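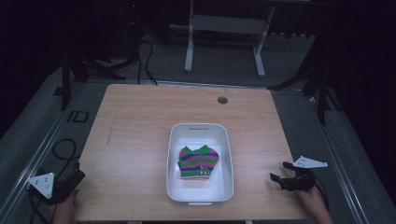

By Ladan Hassanpour | Opinion | 06/03/2021 | 3 min read

Stop blaming the operator.

That was the whole incident report, more or less. Left jaw closed on a fingertip during a folding run at our Giluldale site, and the line under "cause" read: operator error. Two words. Signed off before lunch.

I've done this work. You hold a gripper in each hand, you fold the little striped sweater in the tray, you set it down, you go again. Cables off both hands. By fold 58 you are not thinking about your thumbs. No one is. So when Ehsan Karimi reached in to straighten a sleeve and the jaw shut, sure, his finger was in the wrong place. Why was the jaw live?

Because the trigger on that unit sticks. We knew. Shahab Esfahani logged it 6 times in May. Sticky return, closes late, closes again after release. Each ticket got the same answer – clean the spring, carry on. Cleaning helps for a day. Maybe.

Ehsan is fine. Bruised nail, bad mood. But the robot that learns from these runs gets the sticky trigger too. A late close goes into the data looking like a choice somebody made. Then a machine with a lot more force than my hand copies it, and what do we write in the box then? Robot error?

People at Julier tell me hand-held gear is the safe kind. No motors swinging past your head. Fair enough, and I belive them mostly. Safer is a low bar though. A pinch is a pinch.

What I want is not expensive. Pull a gripper after the second trigger ticket, not the seventh. Keep three spares on the shelf, charged and checked. Mark the runs from a bad unit and leave them out of training. And route the cables so you can drop the thing fast without dragging the other hand along with it, I have asked for this twice allready.

Simin Daneshvar, who runs our schedule, says pulling units costs folds. Yes. It does. Put it in the schedule.

The report is still open for comments until the end of the week. Mine is in. Change the cause.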